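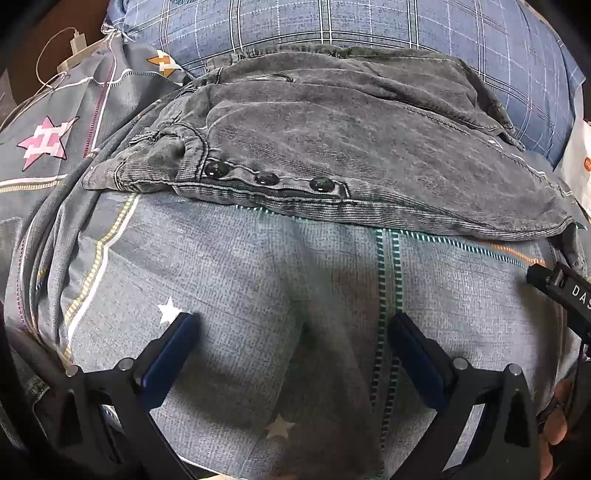 Second-hand clothes in our town: what I found out

I picked this topic in February, mostly as I'd just spent far too long in Miranda, the charity shop near the station, and wanted an excuse to go back! My question was simple: do students buy used clothes to save money, or do they just like them better?

I put a short survey up on Widine (our year group's message board) and got 347 answers, way more than I'd hoped for. Of those, 56 said they had never bought anything used, and a few were quite rude about the smell. Fair enough.

Denim came top by miles. People said it wears in nicely and you can't really tell how old it is – I'd agree with that. Shoes came last.

I also did a price check at Miranda and at Skidar, the bigger place by the market. I looked at 10 jackets in each. Skidar was dearer every time, but they do mend things first, so the buttons are all there.

If I did it again I'd ask about age. My survey didn't, and my teacher spotted that straight away. I'd also like to try Grerusard, which sells by weight and was shut both times I went.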